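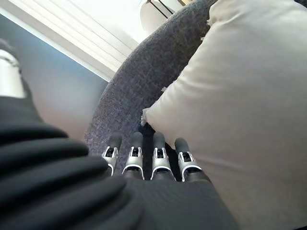 Gratura Household Words: about this dataset

Gratura is a word list with short notes, put together for people who write, translate or simply enjoy arguing over what to call the things in a living room. It has 2224 entries, each one an everyday American English name for a piece of furniture, a fabric or a trimming, with a plain definition and a sentence showing the word at work. I started it in August on a rainy weekend and it kept growing, as these things do!

What is in the files

The main table, entries.csv, holds the headword, the definition, the sample sentence and a field called region. A second table, variants.csv, lists 367 alternate names that point back to a headword (couch and sofa are in there, and yes, davenport too). Notes by Katsuhiko Ueda are marked KU, and I am so grateful for them – he read every line twice.

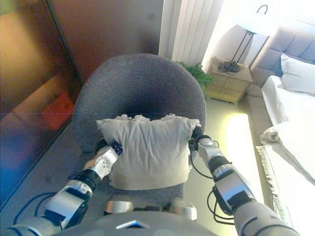 Definitions were the slow part. I wanted each one to be something you could say out loud to a visiting cousin without sounding like a catalog, and that meant a good deal of rewriting. Take "pillow" and "cushion", which many people swap freely. A square off-white one held above a rounded gray armchair could go by either name, and the entry says so, with "throw pillow" given as the usual choice when it's mostly there for looks. Where our readers disagreed, I kept both answers and filled in the region field as best I could.

Known gaps

Outdoor furniture is thin, and so are words for window coverings. There are 16 entries still missing a sample sentence – they are tagged TODO, and you are very welcome to send one in.

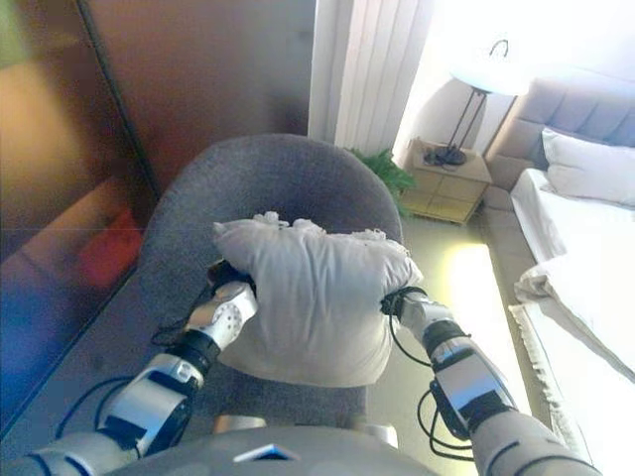 Please keep new sentences short and homey, with no store names, and save your file as UTF-8 so the accents survive the trip.

Last updated: Saturday, March 19, 2022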